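Forum > Bedroom and Linen > Straw mats on the bed

Sheet always bunches on straw mat, how do you make the bed?

Aslı Sezer
Hello all. In the summer my mother and I sleep on woven straw mats laid over the bed, because the room is under the roof and it is very warm at night. I like the mat very much. My trouble is the thin cover we use on top. In the morning it is one big heap, and when I try to spread it flat, it slides on the straw and makes new wrinkles. My mother is 76 and she does not like when the cloth is bunched under her back.

I have tried to tuck it under the mat on 2 sides, but then the mat itself comes up at the corner. 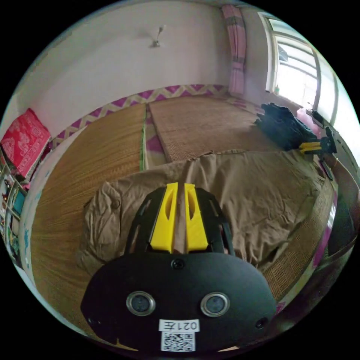
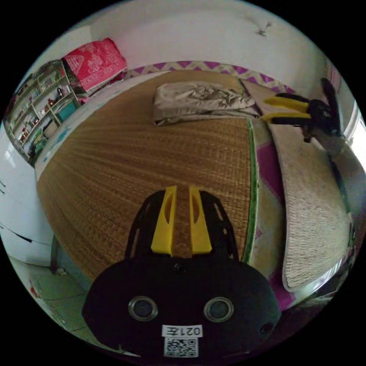
I want to ask two things. First, should the cover stay spread on the mat during the day, or is it better to fold it and put it away at the end of the bed? Second, how do you clean the straw without making the edge binding ugly? On my old mat from Dursun the binding came loose after I washed it, and I do not want to repeat this mistake.

Napaporn Yimyam
I grew up with such mats. In our house we never spread the cover in the day. Fold it in the morning, leave it at the foot of the bed, and let the straw get air. At night you open it only when you lie down. Then it does not matter if it is smooth, it is just a cover and you sleep on the mat directly. If your mother wants cloth under her back, use a fitted sheet around the mattress and the mat together. It must be a deep one, or it will pull the mat into a curve.

For cleaning, please do not soak it. I wipe with a cloth which is squeezed very well, always along the weave and not across. On the binding I use only a dry brush. After this the mat stands against a wall in the shade for 2 hours. Strong sun made one of mine so dry that the straw broke where it was folded.

Recep Dağdelen
Buy a heavier cover. Mine does not slide.

Erdal Coşkun
I agree with Napaporn about the folding. I also put a thin cotton blanket between mattress and mat, and after that the mat moves much less. For the loose binding, sew it by hand with strong thread before it opens more. I tried glue and it became hard and scratched my leg.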